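The Bowl Seller Who Wants You to Own Fewer Bowls

The owner of Koutsoukos, a tableware shop on a side street in Litia, has been selling bowls for long enough to be tired of hearing about them. I went to see her in July, a little before closing, with a question I assumed she would dodge. Does the color of a bowl make any difference to the person eating out of it, or is that a story shops tell to sell a second set?

"It's mostly a story," she said. "I tell it too. I have rent."

I had come prepared for a fight and had to put my notes away for a minute.

The story, for anyone who has been spared it, goes like this. Red bowls are supposed to make you eat less, or more, depending on which magazine you picked up. Pink is supposed to make things taste sweeter. Cream is "calming." Green is for salad, apparently because salad is green. The catalog from Zosovia, one of the shop's suppliers, gives every glaze a paragraph like this, and the owner keeps a copy behind the register with the sillier lines underlined in pencil.

"They sent a man to explain the new colors to us," she said. "I asked him who had tested it. He said customers respond to it. Well, customers respond to free parking."

Still, the shelves are full of colored bowls, and she is the one who filled them. I asked how many she sells, and she turned the ledger around so I could read it: 2,527 bowls last year, across every size and glaze. The plain cream ones were well ahead. The reds came next, which surprised me and did not surprise her.

"Red sells in December and then it sells again in summer, when people eat outside," she said. "Nobody buys red because it changes their appetite. They buy it because the old one broke and the red one was in the window."

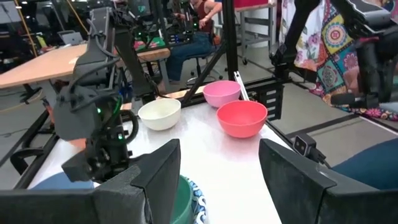

Which color would you buy if you could only have one?

Cream, in a medium size. It shows you what you're eating, it doesn't fight with whatever else is in the cupboard, and if you break one you can get another that comes close to matching.

She is less relaxed about matching than that answer suggests. Glazes drift, she told me, and a red bought this year may not sit well next to a red bought four years ago. Makers don't advertise this. A company called Trirkard once promised her that its coral would "remain consistent for the life of the line," and the line lasted two seasons. She still has a few of the bowls at home and uses them for onions.

I pushed her on sets. The shop sells a mixed set of 5 at a price that looks friendly until you work out what the bowls would cost one by one. The difference is small. She didn't argue.

"The set is for people giving a present," she said. "If you're buying for yourself, buy what you'll use. Take two and come back if you need more." I asked whether people come back. "Some do. Some go to the supermarket, and the bowls there are fine."

On size she has firmer opinions, and here I think she's on solid ground. Most people buy too large. A wide bowl looks generous on a shelf, and then it won't fit in the dishwasher or stack inside anything already in the house. She tells customers to measure the cupboard first, and by her account most of them don't.

Then there is the matter of heat. A card on one shelf says "oven safe to 180," with no word on whether that means Celsius, how long the bowl can stay in, or what happens if it goes in straight from the refrigerator. I asked her to explain it.

"It means the maker wrote 180," she said. "Celsius, I'm fairly sure. I wouldn't put one in the oven. Get a baking dish — they're over there, and they're cheaper."

So what is color good for, if it won't shrink your appetite or sweeten your yogurt? She took longer over this one than over anything else I asked. At home, she said, each person has a color, and it stops the arguments about whose bowl was left in the sink.

I'm not sure that justifies a whole wall of glazes. She isn't either, though she has a delivery of greens coming next month and has already cleared the shelf for them. I left with one cream bowl, medium, at full price.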